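一千条示范，然后呢

上个月我在 Skavitz 那边待了两周，帮他们看双臂遥操作的采集流程。回来以后一直想写点什么，拖到现在。

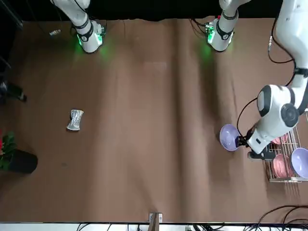 先说我的立场：我不太信“数据够多就行”这句话。这句话在语言模型那边也许有点道理，搬到机械臂上，至少在我见过的几个团队里，说的人多，认真查过自己数据的人少。

他们的目标是每个任务录满 1000 条。任务本身很普通，碗和盘子，沥水架，两只手臂。操作员坐在后面拖着主手，前面的手臂跟着动，录完一条，复位，再录一条。熟练的人一上午能录不少，新来的人头两天基本都在撞架子。进度表贴在墙上，每天更新，大家看的就是那个数字往上走。

我问 Orest Nazarenko，为什么是 1000。他说立项的时候 Kershaw 那边要一个整数，就写了一个整数。他说这话的时候一点也不心虚，我反而挺欣赏。很多团队会给你画一张曲线，说到这里收益开始变平，你再追问曲线是拿哪个任务跑的，就没下文了。

我花了两天时间，从已经入库的数据里抽了 121 条，一条一条看。慢放，暂停，记笔记，非常无聊的活。看完以后我有几点想法，写在下面，顺序没什么讲究。

第一，操作员太像了。里面一大半是同一个人录的，他手很稳，抓碗永远从同一侧进，夹住碗沿，手腕一转，送进架子。漂亮是漂亮，可模型看到的就是这一种走法。碗换个朝向，它会怎么办？数据里几乎没有答案。有人跟我说后面会做增强，把颜色、光照都随机一遍。颜色随机了，抓法还是那一种。

第二，失败的都删了。流程里规定，掉了、卡了、碰歪了架子，整条作废重录。我理解这么做是为了干净，但真正部署的时候，卡住才是常事。碗沿搭在隔条上没进去，人会退一点点，换个角度再送。这种“退一点点”的动作在我抽的样本里只找到 2 处，而且看样子是质检漏掉的。最有用的东西是漏进来的，这我到现在还觉得别扭。

第三，桌布。他们铺的是一块棕色的哑光布，有褶子，每次收拾完褶子的走向都会变。内部为这个吵过，一派说应该拉平，另一派说褶子是天然的多样性。我站中间，褶子变了当然比不变好，但别把它写进报告里当成“环境多样性”。布还是那块布，背景还是那片黑，盘子还是粉的，碗还是淡紫的。换一间厨房，换一只白瓷碗，我不敢打赌。

桌上还会放点跟任务无关的小东西，比如一团揉皱的银色玩意儿。这个做法我倒是赞成，干扰物总归要有。问题是没有人记录它什么时候放、放在哪、换过没有。我问标注表里有没有这一栏，没有。那你将来想知道模型是不是被它带偏了，拿什么去查？

第四，双臂。方案里写的是双臂任务，可我看的那些片段里，很多时候只有一只手臂在干活，另一只停在旁边。这样的数据算双臂数据吗？按条数算，算。Birkex 的采购标准也是按条数和时长验收，所以大家都没什么动力去改。我不怪操作员，他们拿到的指令就是把碗放进架子，一只手放得进去，为什么要用两只？要怪就怪任务设计，单手能做完的事情，硬叫双臂任务，最后训练出来的策略多半也会让一只手闲着。

说几句公道话。他们的时间同步做得比我以前待过的 Plultmont 好得多，关节读数和图像对得很齐，我挑着查了一些，没找出毛病。线也理过，至少手臂上的那一段是夹好的，转起来不会扯。桌子底下的线另说。复位也比较认真，不会为了赶数量把碗往同一个位置一丢了事，不过这一点因人而异，换班以后明显松一些。

我给的建议都很土。条数先停一停，把已有的按操作员、抓取方向、物体初始朝向分一分，看看哪些格子是空的，再去补空的格子。失败的别删，单独存一份，打个标签，哪怕暂时不用。换人录，让手不那么稳的人也来录，限定一下比例就行。还有，找个真需要两只手的任务，比如一只手扶着架子，一只手往里插盘子，或者两只手传一下碗。

Orest 听完说，前两条可以，后两条得问预算。换人要重新培训，换任务要重新写验收。我知道他说的是实话。他还提了一句，如果按我的办法补数据，同样的工时最多只能录到原计划的一半，进度表会很难看。

我说那就难看呗。他没接话，去改表了，我看见他加了一列“初始朝向”。后来那一列有没有人填，我没问。

关于演示视频，本来还想写一段，每次有人发那种剪得很顺的成功片段给我，我都想要没剪的原片。先不写了，六月份我可能还要再去一次，到时候看看那批失败的到底存下来没有。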